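Thread, a grumpy one, on folding. I have been told for years that there is a proper way to do laundry and I have never believed it.

1/ My cousin Juwita Krishnan swears by the Flurine method. You buy the booklet, you fold everything into thirds, your cupboard is saved. Mine has been "saved" twice now and I still can't find a pillowcase.

2/ The booklet says to fold on a bed. Fine. A bed is big and flat and at a decent height. It is also where every other thing in the house ends up, and the booklet is very quiet about that.

3/ It also says two people make it quicker. Do they? One holds, one waits. I tried it with Unai Lozano and a double sheet and we nearly fell out over which corner was which.

4/ Then there's the claim that you pull the cloth tight before the first fold and the creases drop out. I have 19 tea towels that say otherwise.

5/ Went along to the folding afternoon at Clatgate all the same. Blue cloth stretched over a beige sheet, phone left on the bed, white pile still on the table by the washing machine. Chap in the chair had his head right back, eyes on the ceiling. I know the feeling. 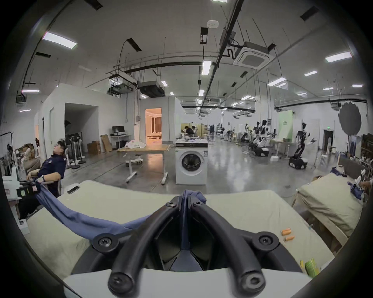

6/ What I'd keep from the booklet: clear the bed first, do the big things before the small ones. My gran did both and never charged for it.

7/ What I'd bin: the thirds. Halves are fine — they fit my shelf and I can do them with the radio on.

8/ Juwita has read this and says I'm folding the halves wrong.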